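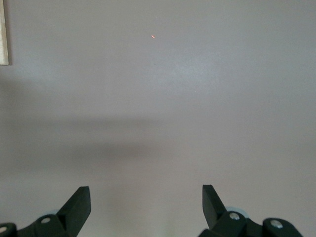
Pierina Ferri repainted her dining room in April, and by the end of the month she had painted it again. The first color was a gray she had chosen from a card at the hardware store in Tadgate. On the card it looked like wet stone. On the wall, at breakfast, it was purple.

"I thought they had mixed the wrong can," she says. She took it back. The man at the counter put a dab on a fresh card, dried it with a hair dryer and laid it next to the sample. They matched.

People who sell paint hear this story all the time. Gray is the most popular family of wall colors they carry, and it is also the one that comes back. Customers bring in cans of gray that went blue, gray that went green, gray that looked fine until the lamps were on. The paint is almost always what the label says it is. What changes is everything else in the room.

Very few house paints are made from black and white alone. A plain mix of the two tends to look flat and a little cold, so manufacturers add small amounts of other pigments: a red oxide, a yellow, a blue, a drop of violet. These are the undertones. In the can you can hardly see them. Spread over a whole wall they add up, and the eye begins to pick them out.

Elango Varghese has mixed paint for a living most of his adult life and now runs the tint room at Obeidat, a small maker that supplies independent stores. The company keeps 318 grays on file. Varghese says he could cut the list in half and few customers would notice, but each of the colors has somebody who orders it every year.

His tint room has no windows. The lamps overhead are meant to copy daylight, and a second set copies ordinary household bulbs. He looks at every batch under both. Two samples can match under one set and part ways under the other, a problem the trade calls metamerism. It is the same thing that happens when you buy navy socks and get home with black ones.

Bulbs are where most homeowners go wrong, in his view. The packaging gives a color temperature in kelvins. A bulb marked 3000 gives a yellowish light close to that of the old filament kind. Put it over a gray with some red in it and the wall warms up, sometimes to pink. Higher numbers give a whiter light, and the same wall cools down. Varghese would like people to choose the bulbs first and the paint second. Hardly any of them do.

The direction of the windows matters as well. In the northern half of the world, a room that faces north gets no direct sun for most of the year. Its light comes from the sky and leans blue. Grays with a cool base can look like slate in there by midafternoon. A south room gets warmer light and more of it, and can stand a cooler gray without feeling like a garage. East rooms are warm early and dull later. West rooms do the opposite, and they can turn orange for the last hour of the day.

Then there is whatever is outside. Eun-ji Seo, a color consultant who works mostly on older houses in Skusmont, says the first thing she does in a client's home is look out the window. A big lawn throws green light onto the ceiling. A brick house next door throws red. She once spent two visits trying to settle a gray for a nursery that kept going peach, and then the neighbors took down a terracotta-colored awning and the problem went with it.

Floors do the same from below. Orange pine and red oak both send warm light up the lower part of a wall, so that a single coat of paint can seem to change color between the baseboard and eye level. Seo has had clients call the painter back over this. She tells them to cover the floor with a white bedsheet and look again.

She charges for an hour and spends most of it on samples. Her method is simple. She paints large pieces of poster board, two coats each, leaving a white border all the way around so the old wall color doesn't interfere. She moves the boards from wall to wall and asks the client to look at them at eight in the morning, at noon, and after dinner with the lamps on. She narrows it to three colors and never more. With five, she says, people start comparing the samples to each other and forget the room.

She does not like the little squares people paint straight onto the wall. They dry with ridges that show through later, and they sit on top of the old color, so a gray tested on a yellow wall will look bluer than it is.

Finish plays a part too. Flat paint scatters light and hides dents and patches. Eggshell and satin bounce some of it back, which makes the color look a bit lighter from one angle and darker from another. Reijo Turunen, a painter who has worked in and around Tadgate for years, uses flat on ceilings and in bedrooms and talks people out of it in hallways. "You can't scrub it," he says. "You get a shiny spot where you scrubbed."

Turunen has his own opinion about gray, and it is that people leave the trim out of their thinking. A bright white trim makes any gray beside it look darker and more colorful. A creamier trim can push the same gray toward lavender. If the trim is staying, he wants the samples held against it before he opens a can.

He also asks for two weeks. New paint looks strange to anyone who lived with the old color, and a lot of the complaints he gets in the first days go away on their own.

Ferri did not wait. Her second gray, a shade from Ullex with a little yellow in it, looked green for most of an afternoon and then settled down. She changed the bulbs in the overhead fixture and took the burgundy curtains to the thrift store. She has half a gallon of the first gray left in the basement and is thinking of using it in the upstairs hall, where there is no window.

Comments (4)

marshhen
We had the purple thing in our stairwell. Went one shade warmer on the same strip and it was fine. Wish I had read the part about the bedsheet first, we have red oak all through.

D. Pruitt
Flat paint in a bedroom is OK until you have a dog. Eggshell everywhere for me.

Milovan Kadrić
I taught printmaking for a long time and we had the same trouble with gray inks. My students blamed the ink and I usually blamed the lights. One thing I would add is that the card should be held upright against the wall. Flat on a table it catches the light from above and looks paler.

tansy_b
Does anyone know if primer color makes a difference under gray? Mine is going over dark red.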